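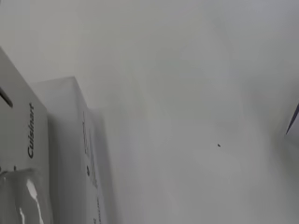
Nightly roster import keeps blanking out homeroom – anyone else?

Posted 20/12/2022 in Data & Imports

Hi all, I do the data side for a small district and we moved over to Edach in July. The nightly file comes out of our student information system (Jutov) and has 3,947 rows in it. Most of it loads fine. The trouble is homeroom. If a teacher fixes a homeroom by hand in Edach during the day, it's blank again the next morning, and I get the emails! I've checked the file and the homeroom column is there, just empty for those kids. Grade level and lunch status come through okay. Am I missing a setting, or do I have to go back and fill it all in on the Jutov side?

curnmont_data

I had the same thing last year and it drove me up the wall. An empty column still counts as a value, so the importer happily writes the blank over whatever your teachers typed in. Go to Import Settings, open the field list, and look for "Ignore empty values" next to homeroom. Ours was off for every field – I turned it on for homeroom and bus route and left the rest alone.

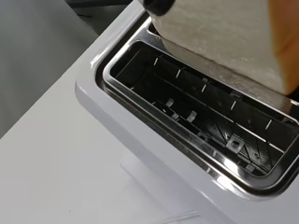

When does the change kick in?
It takes effect with the next nightly run, so anything blanked before that has to be typed in again or loaded from an older file.

If you've got a lot to put back, the manual upload takes up to 300 rows at a time. I did mine in 2 batches over lunch.

bundgaard_office

Just take the column out of the file, that's what we do. Works fine for us.

rosterlady

I'd be a little careful with taking the column out. We tried that and the whole import stopped, as our template had homeroom marked as required. You'd need to uncheck that first. I also keep a test file with 20 students in it and run that before I touch the real one (learned that the hard way). Long term I'd still get homeroom filled in on the Jutov side, it saves so much back and forth with the school offices.

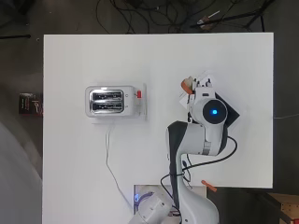
Toaster on a white table

Last reply by rosterlady. Thread is open.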